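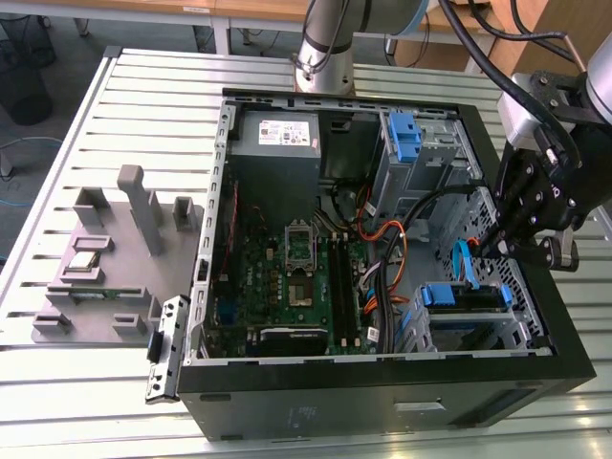 Malow Shot Clock, tabletop model
Reviewed by Sreekumar Kotian, January 3, 2020

I bought this for our rec league in September and it has run 40 games. Price was $95 with the remote.

The digits are bright enough to read from the far baseline. Reset to 24 or 14 is one button each, and the horn carries over a noisy gym. Battery lasts five games - less if you use the horn a lot.
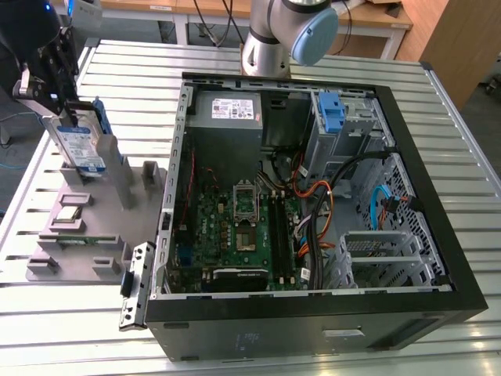 Hard drive and open desktop tower.

My main complaint is the remote. The two reset buttons sit too close together, and our scorer hit the wrong one a few times before we put tape on the 14. The Stimau we had before was easier to hold but lost time on long possessions.

Four stars. I would buy it again for a small gym.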